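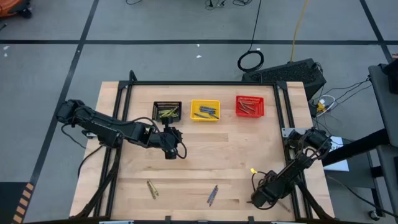

Three little baskets along the far side of the table.

The router diary, part whatever

May 2020
Posted by the author of this diary

So the internet went out again last night, right in the middle of a show, and I did what I always do, which is pull the plug and count to ten and put it back. It came up fine. But while I was down on the floor with the dust I noticed the sticker on the bottom of the router, with the address for the settings page on it, and I thought, well, I've owned this thing for years and I have never once logged in to it. Tonight's the night!

It's a Stastach, the flat one with the two stubby antennas. I got it for $55 when we moved to Mellham and I plugged it in and that was the end of my relationship with it. The settings page looks like something from my high school computer lab. Gray boxes, blue links, a Help button that opens a blank page. Right at the top, in red, it said there was new firmware available. I clicked on the little "details" link and the update had been sitting there since January. The notes said "security fixes and stability improvements" and nothing else. Thanks, very informative.

I sat there for a while with my finger over the button. You always read that you mustn't lose power in the middle of one of these updates or you'll end up with a brick, and there'd been thunder all afternoon. In the end I made tea, told everyone in the house to get off their phones, and went for it. The bar got to 28 percent and stopped. I stared at it. I drank the tea. I went and stood by the router as if that would help (all the lights were off except one orange one). When I came back the page had given up and was telling me it couldn't be reached, and I had a small private panic, and then the lights started coming back one at a time and there it was, updated, asking me to log in again.

Then of course I couldn't stop. I went to the list of connected devices, and what a mess. Half of them have names like "unknown" or a long string of letters. I found the TV, the printer, both laptops, the tablet I thought had died. Then there was one called VB-PLUG-2 that I didn't recognize at all, and I got very excited and decided we'd been hacked by a neighbor.

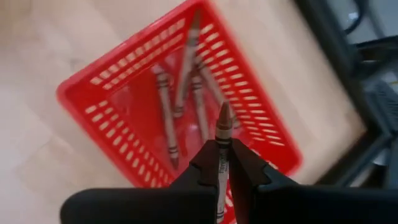

It was the lamp. The smart plug on the lamp in the hallway, the Voltilby one I got on sale and used for a week. It's been sitting there behind the coat rack talking to the internet day and night ever since. I opened the app on my phone to turn it off properly and the app wanted an update too, and then it wanted my location, and my contacts. Why does a lamp need my contacts? I said no to everything and unplugged it. We have a perfectly good switch on the wall.

What I did manage to do before bed was set up the guest network. I'd always assumed that was for people with guest rooms. It's just a second Wi-Fi with its own name, and the things on it can't poke around in the things on your main one, so the TV lives there now, and the printer did too, for a bit, until I tried to print from my laptop and couldn't. Printer is back on the main one. I'm not proud.

I also turned off something called remote management, which was on. I looked it up on the Kirkegaard help pages (they're our provider, and their pages are pretty decent once you get past the ads for faster plans) and it lets you get to the settings from outside the house. I can barely get to them from inside the house. Off it went.

There's a log as well! It had 156 lines in it and I read maybe the first screen. Most of it was "DHCP lease renewed" over and over, and I've no idea what I'd be looking for. I closed it and left it alone.

Still to do: change the name of the network, which is still whatever it came with, find out whether the extender upstairs gets updates by itself, and figure out where to write down the new admin login so that I'll be able to find it. It's on the back of an envelope under the keyboard right now, which I know, I know.

Bed. The Wi-Fi has stayed up all evening, so fingers crossed.

Comments

plugged_in_too: Same thing happened to me with a doorbell. Took me a week to work out what it was!

Anonymous: Turn off WPS while you're in there. It's usually under Wireless, way down at the bottom.

mellhamgal: Is yours the Stastach with the power button on the back? Mine says no updates available, but it's said that forever, so now I'm wondering.

tea_and_cables: Move the envelope.

Contact | Copyright 2020, all rights reserved | Back to top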